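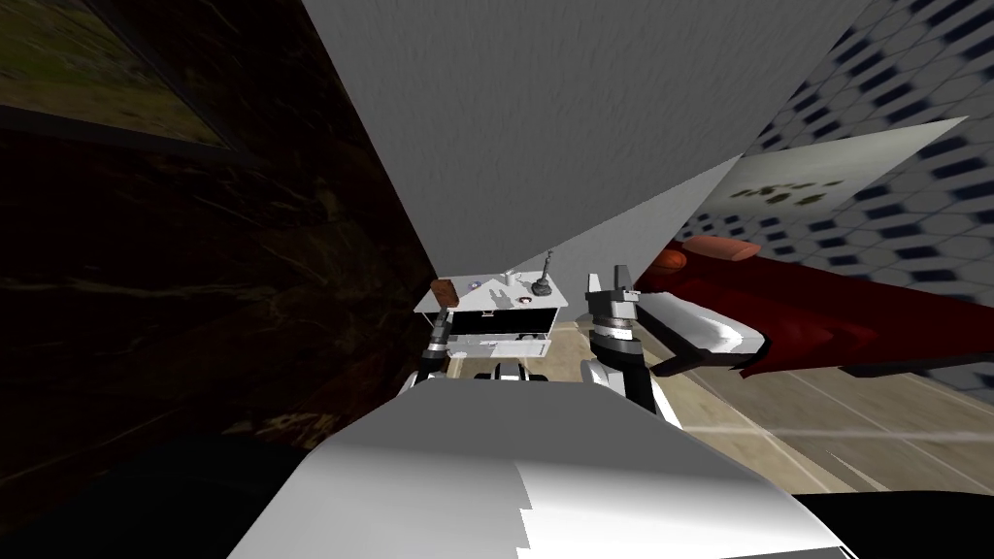

Save data missing after moving Skulinia to a second console

Posted by Yi-an Nam, Feb 19, 2020

I have Skulinia (digital) on my main console and moved my user profile to a handheld-only unit. The game downloads and starts, the DLC shows as owned, but the title screen only offers New Game. The old file was at 149 hours with the Larkitz chapter finished. Cloud backup is on for every other game I own. The old console still has the save, as far as I can tell from the data management screen. I have not started a new file yet. Is there a way to move it over, and will the DLC characters stay unlocked?

Akosua Darko

Skulinia does not use cloud backup. The publisher turned it off for this title because of the ranked mode, same as a few other online games. You need a local transfer:

Update the game to the same version on both units. A save made on a newer version will not load on an older one.
Put both consoles on the same wireless network and keep them plugged in.
On the old unit, open data management, pick the transfer option, select your user, then Skulinia.
On the new unit, choose receive.

The save is deleted from the source when the transfer completes – it is a move and there is no copy option. The file is small, but the new unit wants 600 MB free before it will start. Mine stopped at the first step until I deleted some screenshots.

DLC characters are tied to the account license. The Gil costume is the exception, as its flag is stored in the save, so it comes across with the file.

Ha-neul Won

just start over, the early game is way faster after the patch. I got back to Larkitz in a weekend

Fitriani Yeoh

Akosua's steps are correct. One addition: if the transfer fails with code 207, the version numbers do not match. Check for updates manually on both units, restart them and try again. Ranked points are held on the server and are not affected – I had 1650 before the move and 1650 after.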